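Open day at Folero: a furniture works, a lot of sawdust and one very good cheese roll

July | Posted by the Sunday Bench blog

I've been buying oil and wax from Folero for years without ever thinking about where the boards come from, so when they put a notice on their site saying the works would be open to visitors for one morning in July, I signed up before I'd finished my coffee. Tickets were free! You just had to wear closed shoes.

It's a long drive for me. I took the old Honda, which has no air conditioning, and missed the turn at Benoven twice because the sign is behind a hedge. By the time I rolled in at 9:30 the lot was full and they were waving people onto the grass. They'd planned for 600 visitors and I heard a woman at the gate say they'd passed 1000 before ten. I believe it, the line for the restroom was something else.

The yard

We started outside with the lumber stacks, and I could have stayed there all morning. Beech, ash, maple, a little cherry at the back under its own roof. Everything sits on stickers (the thin strips that let air through) and the ends are painted to slow down the checking. I've been doing this at home with leftover bathroom paint and felt very smug about it until our guide mentioned that they leave two-inch ash out there for two full summers before it sees the kiln. Mine gets one winter in the garage. No wonder my bench top has a hump in it.

The kiln was off for the day so we could stick our heads in. It smelled like a bakery, I swear. 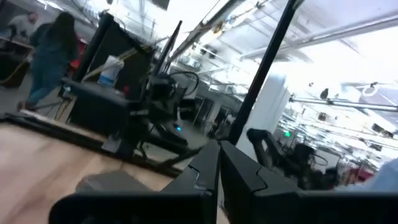 Glue-up and flattening

This was the part I'd come for. They make butcher-block tops by the mile, and the boards get ripped into strips, flipped so the grain alternates, and run through a glue spreader before they go in the press. I asked what they do about squeeze-out and got a look of real pain. Scrape it while it's rubbery, don't wipe it with a wet rag, and if you've already wiped it with a wet rag, well, enjoy your sanding. Guilty!

The wide belt sander is a Cidov, a huge green thing that takes a top in at one end and spits it out flat at the other. They had a stack of seconds next to it for us to run our hands over. I'm fussy about strip tops because so many have that striped-pajama look, with one dark piece yelling at you from the middle. The pale ones with just a bit of tan mixed in are the ones I'd put in my own kitchen.

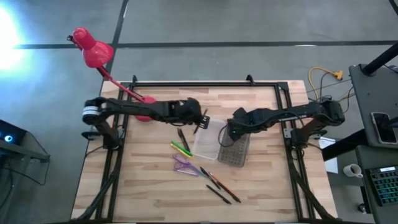 The seconds shop and lunch

Okay, so I went in with a budget and came out with a 20 dollar box of maple offcuts, a tin of hard wax and a counter end I have no use for whatsoever. Prices on full tops were good but not silly. Go early, the ash was gone by eleven.

The food was one van selling cheese rolls with pickled onion and I had two. If you're going next year, bring a hat, bring cash for the van, and take the second left after the hedge.

38 comments | 4000 views | Share this post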